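Robot grasping > Learning from demonstration
Wrist camera only vs. wrist + overhead: why did my success rate go UP when I took a camera away?

Asked by plundo_bench
14 votes · 3 answers · 9 comments
Last updated August 3, 2022

Hi all, long one, sorry in advance. I'm training a policy to pick up artificial flowers by the stem and put them in a tray. The training data is all teleoperated demos, 310 of them, collected on our Vodano arm with a parallel gripper. I've got two cameras, one on the wrist and one overhead on a pole, and I had always assumed that more views would be better, or at worst harmless.

Last week I unplugged the overhead stream from the network (I was chasing a sync bug and wanted to rule it out) and retrained on the wrist view alone. Same demos, same number of steps, same everything else. The two-camera policy had been getting a decent grasp on a bit under half of my test layouts. The wrist-only one got well past half! I ran it again with a different seed because I didn't believe it, and the gap got a little smaller but it was still there.

Things I've already checked:
– the overhead images aren't flipped or color swapped
– the timestamps line up now (the sync bug was in my plotting script, ugh)
– both policies see the same crop size and the same augmentation

My labmate thinks it's luck. I don't think it's luck, but I can't explain it either, and I have to write something down about it before September. Has anyone seen this with thin objects? Would you trust it? And should I be collecting more demos or changing the setup first?

Share · Follow · 9 comments

Answer 1
11 votes · accepted

Yes, I've seen this, and I spent most of a spring annoyed about it, so welcome to the club.

My guess is that your policy is using the overhead camera to cheat. From up there it can see the arm, the table, the pole, your lunch, whatever, and a lot of that lines up nicely with what the operator did next. If you always started your demos from the same home pose and put the flowers down in more or less the same patch, the network can learn "arm looks like this, so move like that" and hardly look at the stem. It'll get a lovely training loss. Then you move the flower a hand's width at test time and it confidently closes on nothing.

The wrist view makes that kind of cheating harder. What the camera sees changes every time the gripper moves, and the stem gets bigger as you come in. I found that the last few centimeters were where the two-camera policy fell apart for me. It would get over the flower just fine and then sort of hover and pinch beside it.

Here's what I'd try, in this order.

First, keep both cameras but drop the overhead one at random during training. Blank it out on a good chunk of the batches so the network can't lean on it. This took me one line of code and an overnight run, and it got me back to the wrist-only number and then a little past it. If you do the same and it recovers, you have a pretty strong hint about what was wrong.

Second, log where the failures happen. I split mine into "never got near it," "got near it and missed the stem," and "grabbed it and lost it." Super boring to do by hand, but a single success rate was hiding everything. My two policies were failing in completely different places, and I only found out because I sat there with a spreadsheet.

Third, and I wish I'd done this first, look at how many layouts you're testing on. You didn't say! If it's 20, your labmate has a point. I ended up doing 200 trials per policy, spread over 7 layouts, before I felt okay putting it in a report. It was tedious and I listened to a lot of podcasts.

On collecting more demos – I'd hold off. I went from 200 to 300 at one point without changing how I laid things out and got almost nothing for it. Then I redid a smaller batch with the flowers turned every which way, and that helped a lot more.

Share · 4 comments

Answer 2
2 votes

Could be exposure? Our overhead camera was blowing out on a white table and thin green stuff just vanished. Lock the exposure and try again. Also Drekonus has a calibration tool that's okay.

Share · 1 comment

Answer 3
8 votes

I agree with most of the first answer, but I want to push on one part, which is clutter. We work on nearly the same problem, and wrist-only looked great for us right up until there was more than one stem on the table.
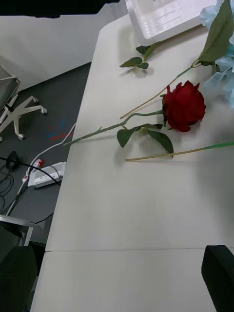 Hutapea Lab · Dexterous Handling Group

With a layout like that one, the rose is the target and it's lying between two other stems, one of them leading up to the blue flowers. Close in, a green stem is a green stem. Our wrist-only policy would start toward the rose, the bloom would slide out of view on the way down, and from then on it had no idea which stem it had been going for. It grabbed the wrong one a lot. On single-flower layouts the same policy was the best thing we'd trained, so if your test set is mostly one flower at a time, I'd expect exactly the result you're describing, and I'd be careful about how widely you claim it.

What worked for us was giving the policy a bit of memory. We fed it a short history of wrist frames, so it could still "see" the bloom after it had left the picture. We tried the longest history that would fit on the card and it got worse again (it started copying the operator's pauses, which was kind of funny to watch and also cost me a week). A short one was plenty. The random camera dropping from the other answer also helped, and the two together beat either one alone, though not by a mile.

The other thing I'd say is to score "wrong stem" separately from "missed." They feel like the same failure when you're tired and just want the run to end, but they have different fixes. A miss was usually a control or a data problem for us. A wrong stem was always the policy losing track. Once I had those in two columns, the weird result stopped looking weird – the overhead camera had been hurting us on one column and helping on the other, and the average just depended on how cluttered that day's table was.

So, do I trust your result? I do, for the layouts you tested. I'd write it up as "wrist-only did better on sparse layouts" and then run a cluttered set with both policies before saying anything bigger. Keep the overhead stream recording in the meantime, even if you don't train on it. Disk is cheap and I've regretted turning a camera off way more often than leaving one on.

If you want our layout cards, I can post them. They're just printed sheets showing where to put each stem so that both policies get the same table. We started using them after I noticed I was setting up easier tables for the policy I liked better. Not on purpose! But I was.

Share · 4 comments

Comment from plundo_bench: Okay, this is super helpful. My test set is almost all single flowers, so that's a bit embarrassing. Running the camera dropping tonight, and yes please to the layout cards.

Related questions
Plundovico gripper: fingertips slip on thin stems
How long a frame history is too long?
Drekonus calibration drifts after moving the arm
Teleop demos: should I keep the bad ones?
Vodano wrist mount blocks part of the view
How many trials before I can compare two policies?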